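**hebdenporch:** Does anybody else miss the smell of their grandmother's pantry? Mine was all nutmeg and floor wax, and I'd give a lot to stand in it again. 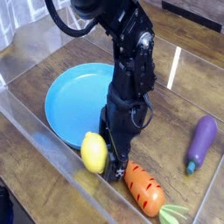 She kept 47 jars in there, and I knew every lid!

**nesix101:** Oh, that takes me back. But I'd say it's the dishes I miss more than any smell.

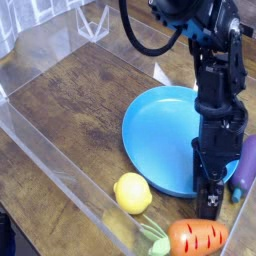

*Light blue plate, wooden table*

**hebdenporch:** Have to disagree, friend. Smell wins. 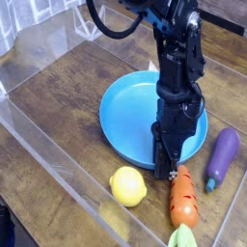 **nesix101:** Well, suppers were what we gathered for. A round blue plate with a toy carrot by it, and I'm right back playing restaurant on her kitchen floor.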